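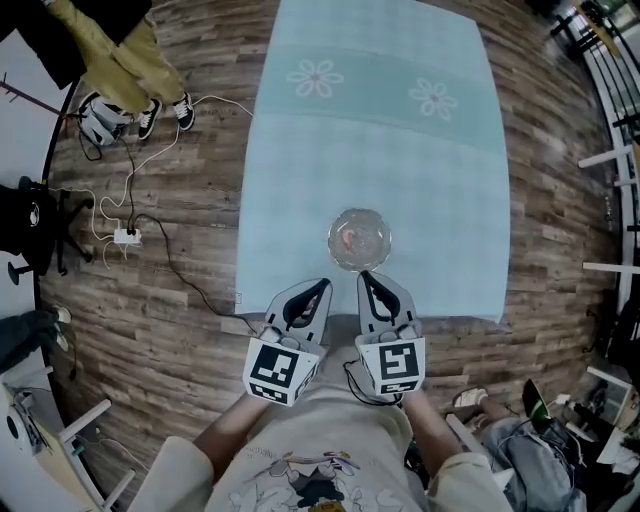
## About Pustel

Pustel helps small firms decide whether to buy automation equipment, and we often tell them to wait. Javiera Ledesma and Jahangir Saha started the company after years of signing purchase orders they later regretted. We don't sell machines and we take no commission from anyone who does.

A quote for a gripper is rarely the whole bill. Our last review for a client began with a hand-held pair priced at $3180. The quote left out mounts, spare jaws, power strips, cables and the hours of a person to stand at the table and use them. Vendors call these "site items." We put them on page one.

### How we work

- We ask what task the machine is for. "General handling" gets sent back.
- We try the task by hand first, on an ordinary table with ordinary dishes.
- We budget for 7 months of use. Demo days don't count.

Mitra Pakzad runs the trials. Etelka Rácz reads the contracts, including the service terms, and is hard to impress.

Reviews for the fall are open now. Bring the full quote, please, and leave the brochure at home.

*Page updated Jul 31, 2020*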